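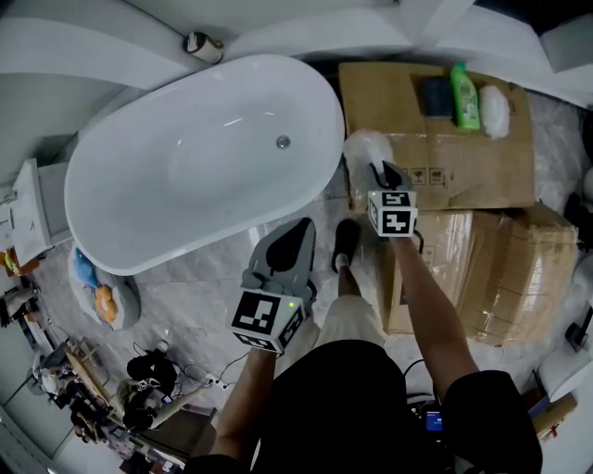

Do Bolimum event challenges in Hatura still count if I finish them before claiming the daily gift?

tallowmark

I'm on PC, playing mostly solo. The winter event page shows the gift timer at the top and the challenge list under it. I cleared challenge 8 (deliver sealed parcels to the Kinoshita lodge) with the daily gift still unclaimed. The progress bar filled, the sound played, and then the token total in the top right corner stayed where it was. After a restart the challenge was marked complete and the total had still not changed.

What I want to know is whether the gift and the challenges share a counter, and whether claiming in the wrong order loses the tokens. I've got a fair way to go to the 126 tokens for the last glider and don't want to repeat this on the remaining challenges. I haven't contacted support yet.

Kazuhiro Sugiyama

Challenges count regardless of the order. The daily gift and the challenge list are separate systems and only share the display in the corner of the event page. Completing a challenge does not grant tokens directly. It puts them in the reward inbox, and the corner total only reads what has been collected from that inbox.

The usual way to end up where you are is this. The inbox holds 30 entries. Every daily gift, challenge reward, login bonus and party bonus takes up one entry, including cosmetic items you already own. When it is full, new rewards go to an overflow queue with no icon and no notification. The challenge still gets its check mark.

To clear it:

Open the main menu, not the event page. The inbox shortcut on the event page filters by event and hides the older entries that are filling it up.

Go to Career, then Inbox, then set the filter to All.

Collect or discard entries until there is some free space. "Collect all" stops at the first duplicate cosmetic, so you may have to press it several times or discard the duplicates by hand.

Back out to the lobby and wait for the small sync symbol next to your name to disappear. The overflow queue is only read when the lobby loads. Staying inside the inbox screen does nothing.

Open the inbox again. The parcel reward should be listed under the name of the challenge.

Entries in overflow do not expire during the event. They are removed with the event page, so I would not leave it until the last evening.

On the daily gift: the timer is 24 hours from the moment you claim, with no fixed reset at midnight. If you claim an hour later each evening, the window drifts and eventually costs you a gift. This has no effect on challenge tokens, but it does matter for the glider total if you were planning to use every gift. 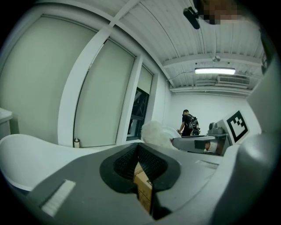

A cardboard box behind two ribbed black pads.

Two more points on challenge 8, as it gets reported as broken quite often.

Parcels only count if the seal is intact on delivery. Taking fall damage while carrying one breaks the seal. The parcel model does not change when this happens, but the item text goes from "Sealed parcel" to "Parcel". The lodge accepts both and plays the same sound for both. In your case the bar filled, so the deliveries were valid and the seal was not the problem.

In a squad, credit goes to whoever picked the parcel up first from the depot in Jendton, and not to the player who hands it in. If you play with friends later in the list, have everyone carry their own.

pk_orrin

same thing happened to me, relogging fixed it. also make sure your not in creative

dunlin

Confirming the inbox part on console. The menu path is the same except that Inbox is a tab under Profile and the All filter is on the left trigger. My overflow was holding two challenge rewards and a wrap I had written off.

One correction to the first answer. "Collect all" did not stop on duplicates for me after the March patch, it skipped them and left them in the list. The end result is the same, you still have to discard them manually to free the entries. It may differ by platform.

I would also check the event page for a second language of the same challenge. If you changed the text language mid-event, the list can show the old entry as complete and the new one as untouched. Only one of them pays out. Switching back to the original language and reloading the lobby sorted it out on my account, although I've seen one person in the Hatura forum say it made no difference.

Relogging on its own did nothing in my case with a full inbox.

tallowmark

It was the inbox. It was full of login bonuses from the autumn event that the event page shortcut never showed. I discarded the duplicates, went back to the lobby, waited for the sync symbol, and the parcel reward was there. Tokens are now in the total.

"Collect all" on PC stopped at every duplicate, so that part of Kazuhiro's answer is right for PC at least. The language setting was not involved. I never changed it.

One remaining oddity: the corner total on the event page updated only after I closed the page and opened it again. The total in the store was correct right away, so that's the one to check if the numbers disagree.

Kazuhiro Sugiyama

The event page caches the total when it opens. The store reads it live. I'd use the store figure before buying anything with tokens, as purchases can't be refunded during the event.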